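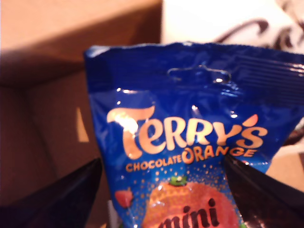

What I Learned From a Year of Snack Baskets

I own a cookbook shelf that would make you think I eat properly. I do not. What I do is keep a basket on the table, and people reach into it, and so do I, usually at 4 in the afternoon when dinner is too far off to be any use to me.

It started with a move. When I came to Himstead I knew exactly one person, Mesfin Seyoum, and he told me that if I wanted neighbors to come by I should have something out. "Out" was the word he leaned on. A cupboard full of cookies didn't count, because you have to get up and offer, and then they say no thanks, and then you both sit there. So I put things out. First on a plate (sad), then in a mixing bowl (worse), and finally in a basket, and the first Wednesday I had it going three people stayed until the streetlights came on.

The basket matters more than I expected! You want wicker, wide and round, with a proper handle over the top so you can carry the whole business out to the porch in one hand. A thick rim helps too, since people lean the tall bags against it. I've tried the wire kind from Gusitz, which looked wonderful in the store and let every small candy drop straight through onto the floor. Mine now lives on a pine table, and it hasn't moved further than the back steps since June.

Then there's the filling, and I have opinions. You need something salty, something chewy and something in a bag that crackles when you pick it up. That last one is where Terry's Chocolate Orange comes in. I grew up with the ball, the one you whack on the counter and pull apart, so finding it in a royal-blue bag with a big round orange on the front felt a bit like meeting a cousin in the wrong city. I bought one. The next week I bought two. The bag has a hang hole at the top, the kind for store pegs, and for a while I hung mine from a cup hook inside the pantry door to hide it from myself. This did not work for even one evening.

My friend Qusai Kanaan takes the opposite line on all of this. He says a basket should be mostly fruit with one treat buried at the bottom, like a prize. I tried it his way for 17 days. The bananas went brown, somebody dug out the treat on the first night, and I ended up making a lot of banana bread – good banana bread, I'll give him that.

What I've settled on is a jumble. I stopped arranging things, because an arranged basket makes people nervous. They don't want to be the one who spoils it. If wrappers are already sticking up every which way and the shiny bags are slumped against the side, a guest will go right in up to the wrist.
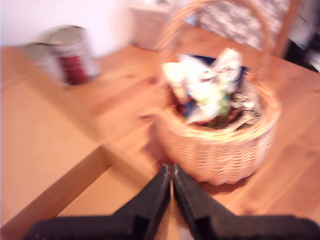
The basket on the table, full to the rim, with a couple of cans beyond it.

Cans are their own subject. I like to keep a few near the basket, and I used to get fancy ones from Isura until I noticed that everyone drank half and left the rest on the windowsill. Now I buy whatever is cheap and keep the snacks as the expensive part. About 60 dollars a month covers it, if I stay out of the import aisle at Shen, and I don't always stay out of the import aisle at Shen.

One last practical thing. Empty the basket completely every 7 days or so and shake it out over the sink. Crumbs get down into the weave and stay there. Last time I found two peppermints, a button and the spare key to my bike lock, and I'd already paid for a new lock.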